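Small Steps, Checked Steps: How We Changed the Handover Between Shifts
Speaker notes, Trevinville, 2018-11-05 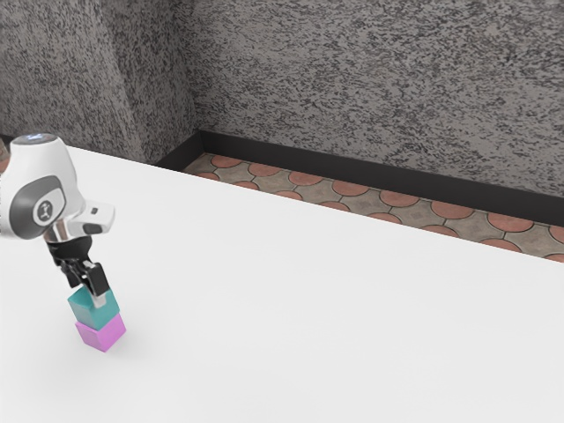 Slide 1. One block on another: teal on pink.

Opening (keep short)

Good morning, and thank you to Sheila Pilkington for the invitation and for the train ticket. Say who I am: I work in the bakery at Ashworth, on the production side, now as shift planner, before that six years at the ovens. I will talk about the handover, the ten or fifteen minutes when one shift goes home and the next one starts.

Ask the room: who has started a shift and did not know what the last people left for you? Wait for hands. Do not rush this.

Slide 2. What the handover was before

In our bakery the night shift finishes at six and the day shift begins at six. On paper there is no time between them. In practice the night people were washing their hands at ten to six and the day people were still in the changing room at five past.

The information passed in three ways. By voice, in the corridor. By a note on the back of an order sheet. Or by looking at the dough and guessing.

Tell the story of the rye. In August we had a warm night and the foreman put the rye sour in the cold room earlier than the plan. This was the correct decision. He told one person, and this person went to another line to help. The day shift found the sour cold and slow, thought the cooler had a fault, and called the technician. We lost 217 loaves, and the technician sent a bill also.

Pause here. Say clearly: the foreman did nothing wrong. I want to repeat this because he is a friend and some people in Trevinville know him.

Slide 3. What we tried first, and why it did not stay

We bought a form. It was a nice form from a consultant, with 37 fields. Temperature of every cooler, flour lot, staff present, cleaning done, and so on. I was in favor of it, I have to admit.

In the first week the forms were full. In the third week the forms were full too, but the numbers were the same every day. Somebody copied from yesterday. I did this myself two times, so I am not angry with anyone.

The form asked for everything, so the important line looked the same as the other lines. If the rye is in the wrong place, this was field 22, in the same small letters as the number of clean aprons.

(If there is time: show the apron line. People usually laugh. If we started late, skip it.)

Slide 4. The second try

We threw the form away and began with two questions only. The person who leaves answers them, standing at the bench, to the person who comes.

First question: what is different from the plan?
Second question: what will need a hand in the next hour?

The answers go on the white board next to the mixer, in thick pen. When the day shift has read them, they write their initials. Without initials the night foreman does not go home. This last rule was not popular. I will come back to it.

Say slowly: "different from the plan." In the beginning people answered with everything they did in the night. They were proud of the work, and I understand it, but the day shift does not need to hear that the rolls went well. It took perhaps three weeks until the answers became short.

Slide 5. Adding to it, one piece at a time

After one month we allowed ourselves to add one thing. We chose the cold room, for obvious reasons. Now there is a small map of the racks on the board, with magnets. If a rack moves, the magnet moves.

Then we waited again one month. Then we added the paid overlap. The day foreman comes in at a quarter to six and gets paid for it. The management asked me many times what this costs. My answer was the price of the rye night plus the technician. After this they did not ask more.

Mention: we also added a column for machine faults and took it away again. The technicians have their own system, called Wirnar, and they did not look at our board. We wrote the faults in two places and they were never equal. Now faults go only in Wirnar, and on the board we write just "see Wirnar."

Check before the talk: is it allowed to show the screen from Wirnar? If no answer from the office, take out slide 6 and only tell it in words.

Slide 6. Wirnar screen (maybe)

Show where the fault from the night appears. One sentence, then go on.

Slide 7. What went badly

The initials. For the first weeks the night foreman waited until twenty past six some mornings, and he missed his bus. He was right to complain. We changed it, so that any day person with training can sign. I should have asked about the bus before.

The temporary workers. They come from an agency and sometimes they do not read English well, and neither did I when I began. For them we put small pictures on the magnets: loaf, roll, tin, sour. It helps, but a person still has to stand with them.

The weekend. On Sunday there is only one shift, so there is no one to hand over to. The board stays until Monday morning and by then it is old. We still do not have a good solution. If somebody here works with a one-shift Sunday, please find me at lunch, I mean this seriously.

Slide 8. The Sulis line

Sulis is our name for the new line for flat breads. It started with the board from the first day and the people there never knew the old form. They talk about the handover as something normal, like washing the trays. On the older lines some colleagues still say "the new board," and it is not new anymore.

I find it difficult to compare the lines with figures, because the products are not the same. If somebody asks for a graph, say this openly. Do not invent one on the spot.

Slide 9. If you want to try it

Stand for one week at your own handover and only listen. Write down which questions the arriving people ask. Ours asked mostly about the cold room and about who was sick.

Take the two most frequent ones. Put them on a board, a door, a piece of cardboard, it does not matter. Leave it for a month, also if it looks too simple. Your manager will want more lines on it. Ask him to come at six in the morning and fill them in.

Questions (ten minutes)

Probably they will ask about tablets. Answer: we tried one, flour got in the charging hole, and with gloves it was slow. Other bakeries may have better luck.

Probably also about the union. Answer: the overlap is paid, this was agreed before we started. Sheila has the text of the agreement and can send it.

If there is no question, ask the people in the first row how long their own handover takes.

Leave the spare magnets on the table by the door. Take the thick pens back with me, they belong to the mixing room.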